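Ata da reunião da equipa de embalagem – outubro

Presentes: Lindalva Medeiros (preside), Thaís Araújo, dois colegas do armazém e eu, que escrevo a ata.

1. Ata anterior
Foi lida e aprovada, com uma correção: a encomenda da Evangelista tinha 316 artigos e não 361.

2. Caixas da Closero
Chegaram 70 caixas, mas 13 têm a tampa rasgada. A Thaís vai pedir a troca ao fornecedor. Até lá, as caixas rasgadas ficam na prateleira de baixo e não se usam para os clientes.

3. Sacos de papel
Discutimos se continuamos com os sacos de papel castanho para os artigos pequenos. A Lindalva acha que são bons, mas o papel fica muito amassado quando se abre o saco com pressa. A Thaís prefere dobrar a borda para fora antes de encher – assim a boca fica aberta e vê-se melhor o fundo. Um colega disse que isto demora mais tempo. Ficou decidido experimentar a borda dobrada em 70 encomendas da Flotport e falar outra vez do assunto na próxima reunião.
O saco abre-se sempre em cima da mesa branca, com a boca para cima.
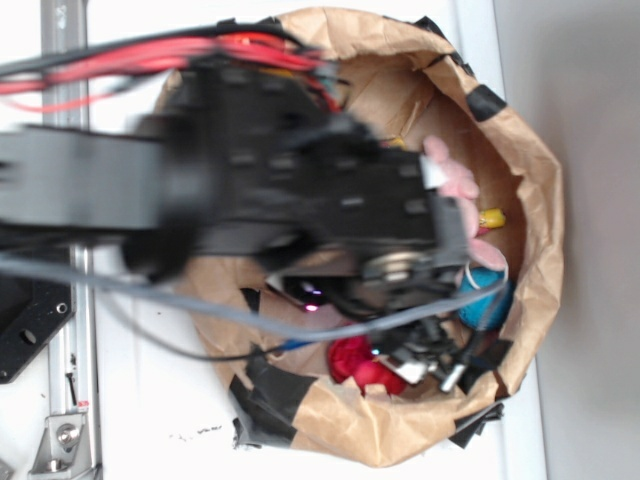

4. Etiquetas Skamano
As etiquetas novas não colam bem no papel com muitas dobras. Vamos pôr a etiqueta só depois de fechar o saco, na parte mais lisa. A Lindalva fala com a Skamano sobre uma cola mais forte.

5. Outros assuntos
Pede-se a todos que deixem a fita adesiva na gaveta no fim do turno. A reunião terminou às 11h20.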